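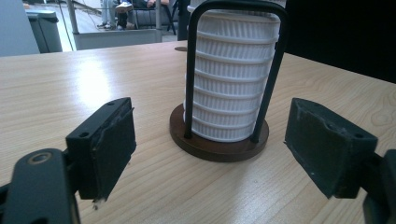

Filter cartridge on its base, handle up

Sorkville Ballpark Forum > Club Business > Pregame video policy for next season

Posted by DClegg_Moderator, 2019-12-11
The Sorkville club has published its revised policy on pregame and between-innings video. Under the new text, any presentation lasting longer than 2 minutes must be viewed in full by two members of the front office before it is shown on the scoreboard. Material from outside producers must be submitted 13 days in advance. Members are invited to comment below. Please keep remarks to the policy itself; posts about national politics will be removed.
Derek Clegg, forum moderator

Posted by section143
I have held a seat in Section 143 for many seasons and I support the change. The video shown in May before the Trolovby series carried a campaign slogan in its closing seconds, and the club's statement the next day did not say who had approved it. A written procedure should have been in place before then.

Posted by Hettiarachchi_R
I must respectfully disagree with the previous member. The slogan appeared on a banner in the background of old parade footage. It was not added by the producer, and I doubt that most of those present noticed it. A review by two staff members would very likely have missed it as well.

Posted by section143
The banner was legible from my seat. I would also note that the visiting club noticed it, as their general manager raised the matter with the league.

Posted by cliven_road_end
The policy does not address audio. Most of the complaints I heard that evening concerned the narration, which ran over the introduction of the youth choir. Would the moderator confirm whether narration and music fall under the same review?

Posted by DClegg_Moderator
The policy refers to "video presentations, including any accompanying sound." I read that as covering narration. Walk-up music is handled separately under the player guidelines and is unchanged.

Posted by Hettiarachchi_R
Thank you for the clarification. My concern remains the 13-day deadline. Local schools and veterans' groups have supplied short films for holiday games, and several of them finish their work in the final week. The club should allow a shorter period for nonprofit groups – or at least state that exceptions may be requested in writing.

Posted by oldscorecard52
I agree with the member on this point, though not on the banner. The deadline is reasonable for advertisers and too long for a school.

Posted by DClegg_Moderator
Both comments on the deadline will be forwarded to the front office with the names of the members who made them. Anyone who prefers not to be named should send me a private message before Friday.

Posted by section143
You may include mine, in favor of the policy as written.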